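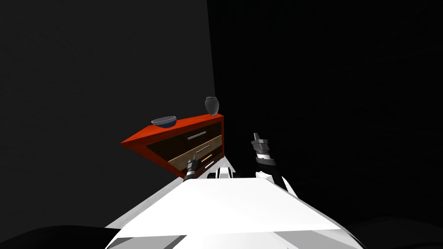 Thank you, and good morning to everybody, and thank you to Ruaridh Cowie for letting me have the slot before lunch, when people are hungry but still kind.

(Wait for the door to close.)

I want to talk today about looking after one machine. It's the two-armed robot in our Nirier cell, and what I mostly look after these days is the simulated copy of it, which needs a good deal more care than I was led to believe when I took it on in July! We try everything on the copy first. Drawers, bowls, sticks, whatever the Cunari people send over. If the copy is out of tune, then everything we learn from it is a little bit out of tune too, and you only find out weeks later.

So, setup. I start every session the same way, and I'd ask you to do it too. Park both arms with the grippers pointing up. Check the zero on each joint against the sheet from Rekwood (the newer sheet please, the old one has the wrist offset backwards, and I lost a whole afternoon to that). Then open and close each gripper 30 times with nothing in it and look at the log. If the two fingers don't report the same travel, stop there and fix it before you load any furniture.

(Slow down here, I always rush this bit.)

Now, grip settings, my favorite subject, as my family will tell you. 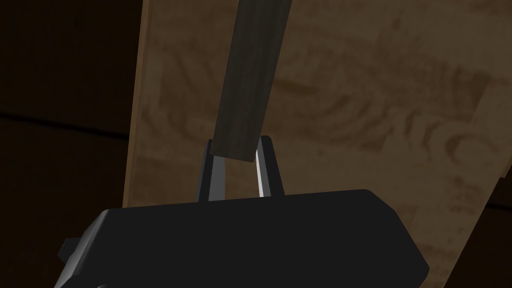
A long stick held by the very end is about the hardest thing you can ask of a parallel gripper, simulated or real. All that length is hanging off two small patches of contact, and if the friction value is a hair too low the stick will start to turn between the fingers. People's first idea is to turn up the force. Please don't! We did that, and the solver got the shakes. What helped us was smaller time steps, 1,000 to the second, and a fresh look at the finger pads, whose contact shapes had been left over from the Ban gripper we used before.

We ran the hold test 46 times after that change, and it slipped on 17 of them, so there's still work to do and I'd love to hear from anyone who has been down this road.

(Handout: the checklist, one per table. Questions, then lunch.)

We use cookies to improve your visit to this site. Accept all | Manage settings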